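Come Try the Grippers: We Need People for Our Robot Open Day

Hi from the Voltier workshop in Fitodbridge! We're opening the doors again this September, and I'm looking for people to come in, pick up a pair of hand-held grippers and show our visitors how everyday jobs get demonstrated for a robot. You don't need any background in this stuff. I was driving a delivery van before I started here, and I still can't write a line of code.

What you'd be doing

You stand at a small table with a gripper in each hand and do a simple task with whatever we've put out. Then you reset it and do it again (and again, and probably again). Visitors stand behind the rope and ask questions, and you can chat back or leave the talking to me – either is fine. We're expecting more than 600 people over the day, so it does get lively!

The jobs are things you do at home without thinking. One of my favorites is the slippers on the little two-tier rack. It looks like nothing at all until you try it with a pair of jaws where your fingers ought to be, and then you get weirdly competitive about it. I did.

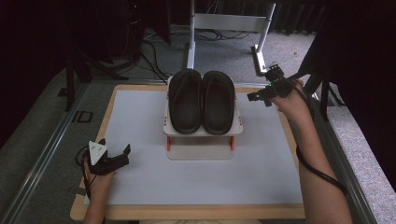

Who we're looking for

Anyone 18 or over who can stand for a while and use both hands comfortably. Left-handed people, please apply, we never get enough of you. It helps if you like talking to kids, because they ask the best questions and they don't let you off easy. Bring flat shoes and wear sleeves that stay put when you push them up.

Time and pay

There are 12 spots. Each one is a four-hour shift with a break in the middle, plus a short practice session the week before so you can get the feel of the grippers. We pay $97 for the shift and $40 for the practice. Lunch is on us, and Ruddock Hall next door lets us use their parking lot for free.

How to apply

Pick up a form at the Dilline Street library or at our front desk, and tell me a little about yourself – a few lines is plenty. Mention which hand you write with and whether you'd like the morning or the afternoon. If you came to the last open day as a visitor, say so, I'd love to hear what you thought of it. I read all the forms myself and I'll get back to you either way.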